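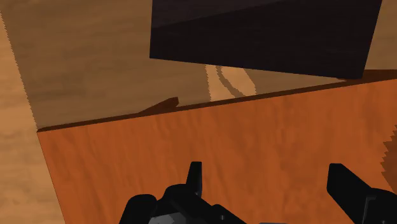 Comparing Two Control Profiles in Simulation

Prepared by Benjie Pangilinan, Flarkgate Manipulation Group
Revised 8/27/22

This procedure applies to staff who compare the Nestow and Niskanen control profiles on a simulated arm. Both profiles must be tested with the same room file and the same starting pose.

1. Load the room file and select the wrist view. Open the gripper fully. Confirm that both fingers can be seen and that neither touches the table.

2. Switch to the room view. Check that the arm base sits on its pedestal beside the table and that the bowl and the disc are on the tabletop. Save the starting pose.

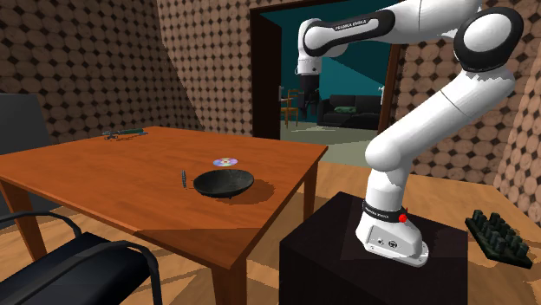

3. Set the trial count to 50 for each profile. The bowl is the first target and the disc is the second. Do not change the lighting between profiles.

4. Run the Nestow profile, then reset the room and run Niskanen. A trial that exceeds 1,000 control steps is recorded as a failure.

5. Export both logs to the Flornness folder. Enter the random seed, 283, in the header of each file.

Requests for additional targets should be submitted in writing to the group before the next test cycle in March.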